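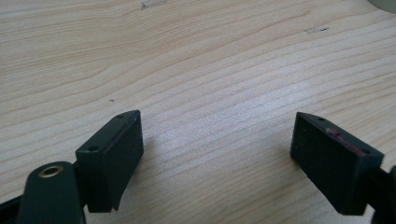 The last bus out of Kenduvstead

2018-05-06

Cherry Mae Saludo has missed the 54 twice this week and she's not even embarrassed about it any more. It comes early. Or it comes eleven minutes late and then sits at the Ouellet stop with the doors shut while the driver eats a sandwich. You learn to read the signs. Engine off means sandwich.

The 54 is the only bus that still goes past the river at night. There used to be three. The timetable change in February cut the other two, and the notice went up on a pole at the mill end where hardly anyone waits. People found out by standing in the cold. Kenduvstead has 2,751 residents on the sign coming in, and a fair few of them work shifts at the Plorier bakery, which starts its dough at four in the morning and doesn't care how you get there.

So they carpool. Sort of. Cherry Mae runs the list, on paper, on her fridge. Names, start times, who's got a seat, who won't sit with who. She's been a packer at Plorier since before the new ovens and her own car died at Christmas. "I don't even drive," she said, "I just tell everybody else where to be." Her neighbour does the driving. Petrol money goes in a biscuit tin, and the tin is always light.
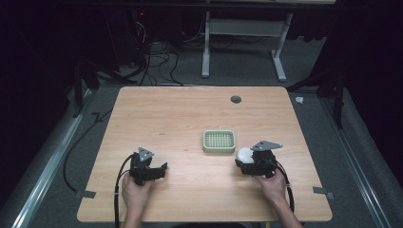 The operator is called Drarberg and it has an office two towns over with a very nice receptionist. I rang four times. On the fifth I got a statement, emailed, two paragraphs, saying late services are "reviewed against demand". Fine. But demand gets measured by tickets sold, and you can't sell a ticket on a bus that's already gone past. Cherry Mae made this point at the public meeting and got a clap for it. Then everyone had to leave to catch the bus.

There's a petition, of course. 1,033 signatures last I heard, some of them from people who haven't taken a bus in twenty years and just miss hearing it go by. The chemist has a copy on the counter beside the cough lollies. The pub had one too but somebody put a pint on it.

I rode the 54 out and back to see. Seven of us going, two coming home. A kid asleep on his schoolbag. A woman doing her nails, quite well, considering the state of the river road. The heater only works on the left side so everybody sits on the left side and the whole thing leans a bit on the corners – or it felt like it did. Nobody talked until the bridge, then they all did, mostly about teh footy.

The trial runs to the end of winter. After that the late run gets looked at again, and Cherry Mae reckons she knows how that goes. She's started a second sheet for the fridge. It has the Sunday starts on it, and a space for anyone with a van.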